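From: Yolotzin Tovar
To: Navley Owners List
Date: Mon 9 May
Subject: Re: Heater only hot on the driver's side

Leobardo Cárdenas wrote:

> Hi all, new to the list. I picked up a Navley wagon last October, the
> six-cylinder automatic, and the heater has me stumped. Driver's side
> blows nice and hot. Passenger side is barely warm, and at a long
> light it goes cold altogether. Temp gauge sits just below the middle
> and never moves. I have topped up the coolant once, it took maybe a
> cup. The shop near me wants to pull the dash and replace the heater
> core, and they quoted 14 hours of labor, which is more than I want
> to put into this car. Is there anything I should check first? I have
> basic hand tools and a driveway.
>
> Also, does this car have one blend door or two? The manual doesn't say.
>
> Leobardo

Leobardo, welcome! Please don't let anybody pull that dash yet. I've had two of these wagons and been through this exact thing on both, and the dash stayed in both times.

Your second question first. If you have the dual-zone panel (two temperature sliders, one on each side of the clock) you have two blend doors, each with its own little electric actuator. If you have the single knob there is one door for the whole cabin, and in that case a side-to-side difference is nearly always about coolant flow. So go look at your panel and you've already cut the problem in half.

Say it's dual-zone. Start the car, let it warm up all the way, set the fan on low and move the passenger slider from full cold to full hot while you lie with your head in the passenger footwell. You want to hear a soft whir for a few seconds and then quiet. If you get clicking, like somebody winding a cheap watch, the plastic gear inside the actuator has stripped. It's held on by 3 small screws behind the glove box, and the glove box drops right down if you squeeze the sides in. I did mine in a church parking lot with a stubby quarter-inch ratchet. The upper screw is miserable and you'll say some words, but that is as bad as it gets.

The part fits two different years and the plug changed in between, so take yours out before you order. Zuvarari sells both kinds. Mine from them has been in for three winters.

Now, the bit in your message that really caught my eye is that it goes cold at a long light. An actuator doesn't care how fast the engine is turning! The water pump does. Weak heat at idle that comes back when you drive off says low flow through the core, and on these cars that means air trapped in the system or a core that's partly plugged up. You also said it took a cup of coolant, so I would start with air.
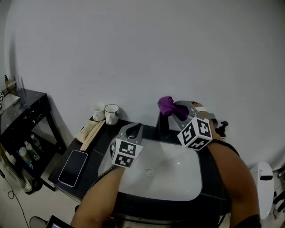

Bleeding it is easy once you know where the screw is. Look on the thermostat housing, the upper side, facing the firewall. There's a brass bleeder hiding under the big intake hose. Engine stone cold, park with the nose uphill, heater on full hot both sides, radiator cap off. Crack the bleeder about a turn and pour coolant slowly into the radiator until you get a steady stream out of the bleeder with no spitting. Snug it up gently – it's brass going into aluminum and it will strip if you lean on it. Then run the engine with the cap still off until the thermostat opens, keep topping up as the level drops, and put the cap back on. Stay back from the filler neck while it's running, it can burp at you. Let it cool overnight and check the level again in the morning.

If the heat is still lopsided after that, do the hose test. There are two heater hoses going through the firewall on the passenger side. With everything warmed up, both should be hot. I use a cheap infrared thermometer and keep my hands out of there, with the belt so close. On my green wagon the return hose was more than 20 degrees cooler than the feed at idle, and a back-flush brought it right up. I was so happy I drove around the block with the windows shut in 70-degree weather.

For the flush, take both hoses off at the firewall and run garden hose water at LOW pressure into the outlet side, so it pushes the crud back the way it came in. Catch what comes out in a bucket, because old coolant is sweet and dogs will drink it. Keep going until it's clear, swap directions, then go back once more. Do not turn the hose up full blast, the core seams won't take it. Wanda Yazzie wrote up the whole procedure on this list a while back with the hose sizes, and it's much better than my version. Search the archive for "Yazzie heater flush".

A few people here like Giluten flush additive. I've used it once and the water came out looking like coffee, so it did something, but I would try plain water first on a core that old.

One more thing to check is the carpet on the passenger side, right up under the dash. If it's damp and smells sweet, or the windshield keeps getting a greasy film, then I'm wrong about all of this and the core is leaking, and your shop has a point. Even then, ask Rigoberto Hinojosa about the Fothergill core before you buy anything. He's put it in his and can tell you how the pipes lined up.

Let us know which panel you've got and what the hoses read. I love this kind of problem!

Yolotzin
Navley wagon (green), Navley sedan (mostly primer)

P.S. Anayeli Figueroa, if you're reading, I still have your clutch fan wrench. It's on the bench with your name on it.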